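Clubhouse > Who We Are > About Us

We use cookies to remember your login and your favourite team. Keep browsing and we'll take that as a yes. OK | Change settings

About Nulcombe Soccer Club

G'day and welcome! If you've landed on this page you're probably after a team for yourself or one of the kids, or you've played against us and want to know who on earth we are. Either way, have a read.

We started out as one men's side that trained on whatever patch of grass the cricketers had left us. These days there are 56 of us playing senior football and a junior program that keeps getting bigger every winter (my own two are in it, so I'm at the ground most nights whether I like it or not). Home is Plukthorpe Reserve, the one with the steep bank behind the northern goal. Bring a rug for the bank, it gets damp in June.

On the park we're a decent, stubborn sort of side. The seniors finished with six wins last season, including that mad one away at Agudelo where we were two down at the break and our keeper saved a penalty in stoppage time. I lost my voice and didn't get it back until the Tuesday-night crowd had stopped asking me about it... okay, it was a long week! Our record home crowd is 1022, for a cup tie we lost 3-1, and people still tell me it was the best night we've had.

Juniors get equal game time up to under 11s. After that coaches pick on form and attendance, and yes, we do notice who turns up to training in the rain.

Skerent Tyres have been on the front of our shirts for years and their support pays for the ref fees and the floodlights. We raised $4000 on top of that for new goals, which went in before the season started. 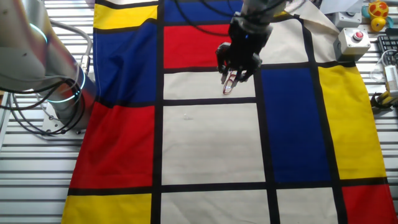 Club secretary and occasional left back

I look after the website, the rego forms and the inbox, so if you email the club it's me who'll write back. Rego opens once the summer fixtures are done. New players can train with us twice before paying a cent. Boots and shin pads are on you, but there's a tub of second-hand gear in the clubrooms so have a dig through first.

Comments

leftfoot_mum: Is there an under 8 girls team this year or is it mixed?

Bankside: I was at that Agudelo game. Never a penalty!!

oldboy4: Good read. Any chance of getting the over 35s going again? My knees say no but I'm keen.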